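Why Do Some Things Feel Colder Than Others?

By the Hullano Kids Science Desk
March

Put one hand on a wooden table. Put the other hand on a metal pan that has been sitting in the same room all day. The pan feels colder. Most people would say the pan is colder. But if you checked both with a thermometer, you would get the same number.

To see why, you need to know how heat moves.

Heat goes from warm things to cool things

Heat always flows from something warmer to something cooler. Your skin is warmer than most of the things in your house. When you touch a table, a spoon or a wall, heat leaves your hand and goes into it. Your skin has tiny nerve endings that notice when it is losing heat. They send a message to your brain, and your brain says "cold."

Your nerves are measuring how fast your own skin is cooling down. They can't tell you the temperature of the table.

Conductors and insulators

Heat moves through some materials quickly. These are called conductors. Metals are good conductors. Copper and aluminum are two of the best, and that is why they are used to make pots.

Heat moves through other materials slowly. These are called insulators. Wood, plastic, wool, cork and rubber are all insulators. Air is one too, as long as it stays still.

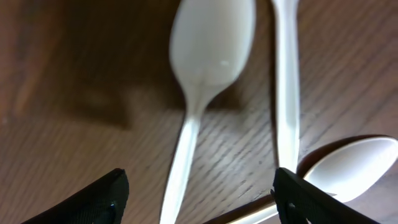 White plastic spoons on a wooden table. Plastic and wood are both insulators.

When you touch metal, the heat from your hand spreads away through the metal. More heat leaves your hand to follow it, so your skin cools fast. When you touch wood, the heat stays close to the spot you are touching. That spot warms up, and after a moment your hand stops losing much heat.

Try it yourself

You will need:
a metal spoon
a plastic spoon
a wooden spoon
a mug of warm water from the tap
a little butter
4 dried peas (one is a spare)

Leave the spoons in the same room overnight. On Saturday morning, touch each one to your cheek and write down which feels coldest.

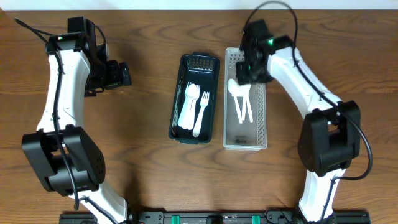 Next, stick a pea near the top of each spoon handle with a dab of butter. Use the same amount of butter each time. Stand the spoons in the mug and wait. Watch for the first pea to slide. It should be the one on the metal spoon. If nothing moves after a while, ask an adult to make the water hotter. Do not pour hot water yourself.

Can metal feel hot?

Yes. On a sunny day, a metal slide can be hotter than your skin. Now heat flows the other way, into your hand, and it flows fast. A wooden bench beside the slide warms your hand more slowly.
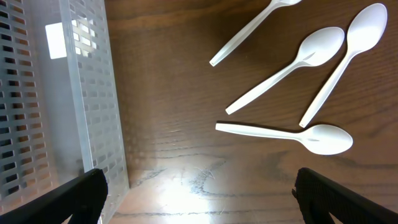 Insulators work in both directions as well. A foam cooler keeps lemonade cold by slowing down the heat coming in from outside. The same cooler will keep soup warm by slowing down the heat going out. A sweater does not make any heat. It traps air next to you, and the air holds in the heat your body makes.

Words to know

Conductor: a material that heat moves through easily.
Insulator: a material that slows heat down.
Temperature: how hot or cold something is, measured with a thermometer.

Contact Hullano Kids | Copyright Hullano | Back to top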